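Home Contents Chapters Glossary Index

10/22/20, by R. Ivanyshyn

Chapter 4. When the Grip Fails

At the Kundel workshop, a robot had to open a steamer. In 50 trials it dropped the lid 32 times. No alarm was given.
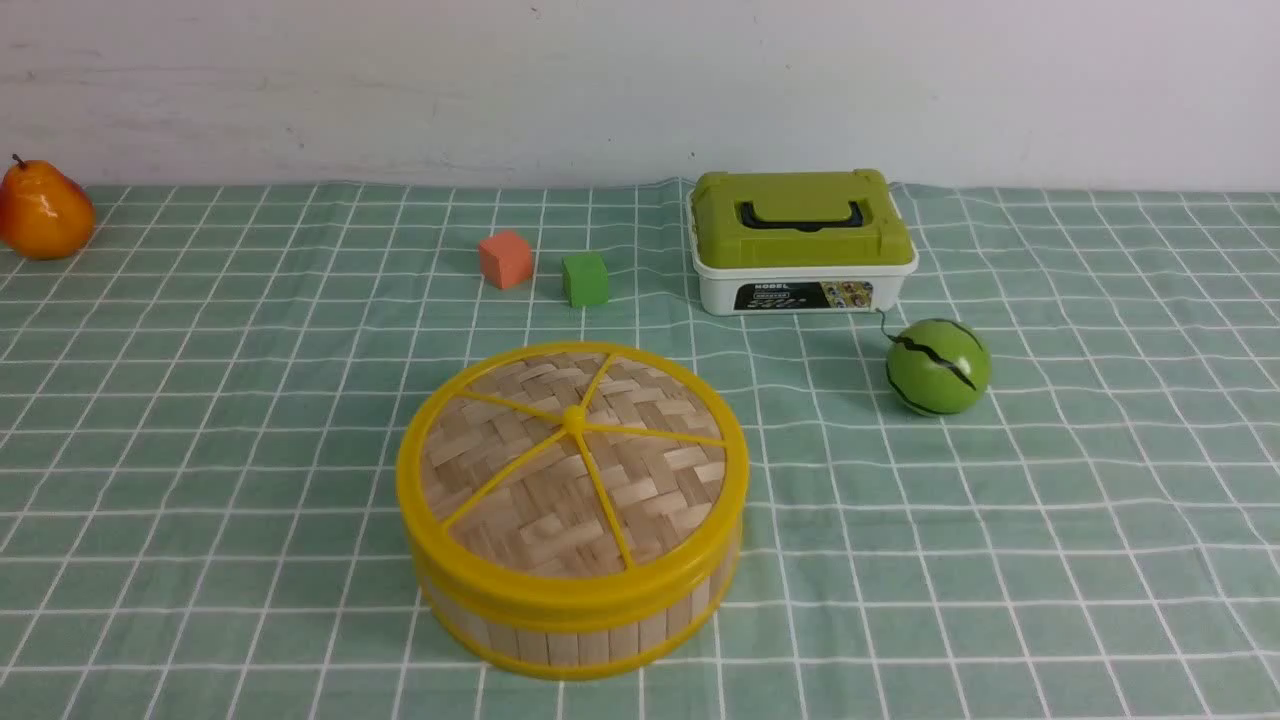

Fig. 4.1. The steamer with its lid on.

The fault was in the force limit, which had been set too low in May. The fingers closed, touched the rim and stopped too early.

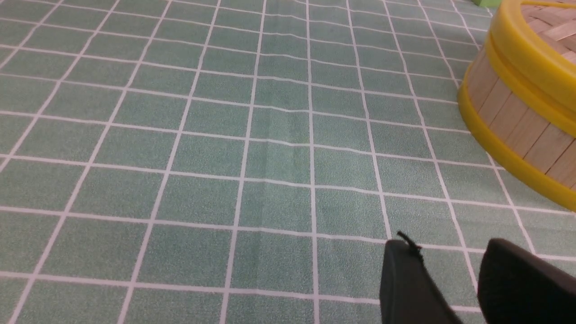 Why was there no alarm?
The controller checked only the position of the fingers, and the position was correct.

We shall call this a silent fault. It is more dangerous than a loud one, for the work continues 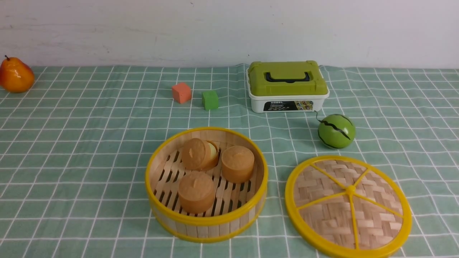

and the operator trusts it. In section 4.1 we study the Zivberg method for finding such faults.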